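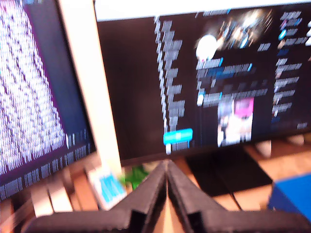 Okay, I finally have a two-monitor desk and I'm ridiculously happy about it! I spent years flipping between windows on one little laptop, losing my place every five minutes. Now the wall of tiny white text lives on the left, angled in toward the right, and the bigger screen gets whatever page I'm reading (black background on that one, my eyes are so grateful). I love the pale strip of bezel between the two way more than I should.

The angle took me all of Friday night. I had both screens flat in a row at first and my neck was complaining by bedtime. Turned the left one in a bit, sat down, and oh. OH. It felt like a cockpit.

Credit where it's due: Declan Pryor told me to do this back in May and I said I didn't need it. Declan, you were right, please enjoy this post.

Things I'm still figuring out: do you keep chat on the big screen or the small one? I put mine on the big one and lost a whole morning to a thread about sourdough. It has been moved.

The purple color scheme is one I've been fiddling with forever. It's called Marotier in my settings because I name everything after made-up towns. The one before it was Tidetstead and it was way too green, I could hardly read my comments.

Somebody asked about font size. Small! Smaller than is sensible! I like seeing a whole file at once, and if I need to squint I just lean in. Nélida Acuña came by and asked if it was a joke.

Also I closed 471 browser tabs when I moved everything over. I bookmarked 20 of them and I've opened 2. One was a soup recipe and it's excellent, so no regrets.

Next up is cables. There's a knot behind this desk that I've been pretending not to see, and Ignacio Maldonado is lending me a bag of those little fabric ties. If you've got a trick for getting two power cords and two video cords to behave, please send it my way, I'm doing it this weekend!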